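Open Day at the Tendlow Works
8/26/21

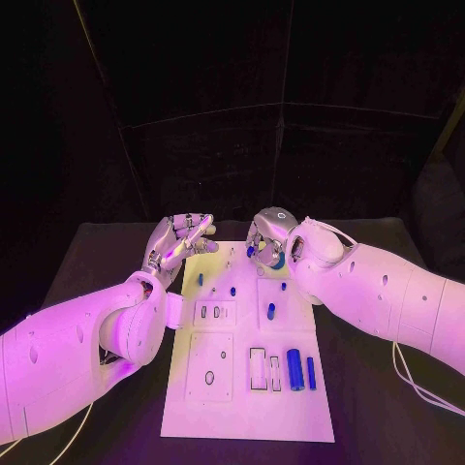

The Tendlow works opens its doors once a year, and this was the first time I had managed to get a place. The site makes wool felt, mostly for piano parts, polishing wheels and industrial seals. It sits at the bottom of a steep road by the river, and parking is on the grass across from the gate. I got there early and was put in the first group, with 26 of us in all.

We signed in at a desk in the old counting house and were given ear plugs and a sticker with a group letter. Cledwyn Dafis took our group. He has worked in the carding room most of his life and spoke without notes, stopping whenever a machine was too loud to talk over.

The tour follows the wool. Bales come in washed, and are opened and blended on the ground floor. The blend matters more than I had expected. Piano hammer felt wants a fine fleece, and the seals can take a coarser one. Dafis passed handfuls of both around and let us pull them apart. The fine one came away in long soft wisps and stuck to everyone's sleeves.

From there we went up to carding. The biggest machine on that floor is known as the Clison, after the town the firm says it was bought from, and it fills the room from wall to wall. Wool goes in as a tangle at one end and leaves as a web so thin you can see the rollers through it. The web is laid back and forth on itself until it makes a batt. Dafis said the heavier grades take 300 layers. The floor shakes when it is running, and there is a groove worn in the boards where people have walked around it.

The hardening room was hot and smelled like a wet dog. Steam comes up through a plate and a second plate rubs down on top -- the scales on the fibers catch on each other and the batt starts to hold together. After that it goes to the fulling mill, where wooden hammers beat it in warm soapy water. We could only watch this part through a window. A sheet can lose a third of its width in there.

Lunch was in the canteen. Soup, bread rolls, and a tray of flapjack that ran out before the second group came in. I sat with a couple who restore harmoniums and had driven a long way to ask about one particular thickness of green felt. They did get their answer, though not the one they wanted. It was dropped from the list years ago.

In the afternoon Hiba Atallah gave a talk on dyeing. She runs the color lab and keeps a sample book for every shade the works has made, 609 of them at present. The oldest pages have faded along the edges, so she matches from the middle of each swatch. She also showed us a Pitkänen density gauge, a heavy little thing with a dial, and explained why two sheets of the same thickness can behave so differently under a press. The questions went on well past the half hour and she answered all of them.

The shop is small. Offcuts are sold by weight from bins near the door, and there were rolls of Rellex, their stiff gray grade, at a fair price. I bought a bag of offcuts and 3 yards of the gray for lining tool drawers. They take cards, but the machine was slow and the line went out the door.

Some practical points. Tickets are free but have to be booked. There are two flights of open metal stairs and no elevator, so call ahead if that is a problem. Wear closed shoes. A shorter tour runs in October, without the talk or the dye house.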